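Anyone else waiting on Drotier for steel planters?

tinshed_7
Wed 26 January
Ordered two of the long raised bed planters from Drotier back in October. Paid up front. Told 7 weeks, still nothing. Phone rings out, emails get the same stock reply. Has anyone had theirs yet? Want them in place before the spuds go in.

mudandbean
Mine took 8 weeks in the end. No warning, lorry just turned up at the gate. Good planters though, proper thick edges, no complaints on that side.

Pirnisard_plot
Cancelled mine and went to Mazza. Cost £187 each, came in under a fortnight. Bit thinner but its only holding soil.

tinshed_7
Thinner how? I had a cheap one bow right out in the middle once it was full. Not doing that again.

Pirnisard_plot
Bit of give on the long sides. Put a brace across, sorted. Honest opinion, you're paying Drotier for the name.

oldleek
Disagree. Had Mazza ones, rust at the corners by the second winter. Why buy new anyway? Ask round the works units at Etetti for an old metal bin. Drill the bottom, rubble, then compost.

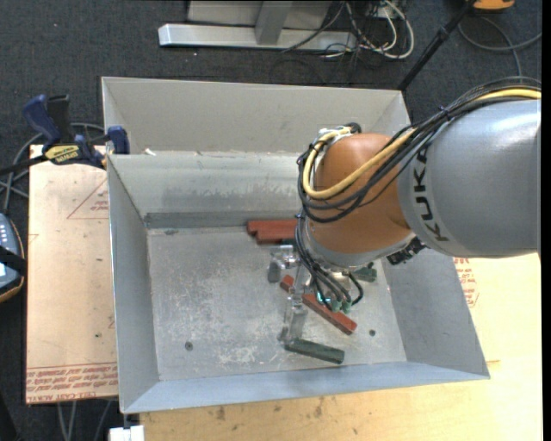
Big open-topped sheet metal bin, KUKA arm reaching in

Mine's been going years. Carrots love it, plenty of depth.

mudandbean
Wouldn't grow food in one myself. You dont know what's been in it. Flowers fine.

oldleek
Scrub it and line it. Never had a problem.

mudandbean
Liner splits, then what. Each to their own.

Pirnisard_plot
Also the weight once full?? You'd want it exactly where its staying. And to fill that lot you'd need about 2,000 litres of compost, not cheap either.

oldleek
Half of mine is rubble and old turf. Cost me next to nothing.

tinshed_7
Not sure about the bin idea, no way of getting one down our track. Giving Drotier till Friday then asking for my money back. Mudandbean, did you pay by card?

mudandbean
Card yes. Ring the bank if they mess you about.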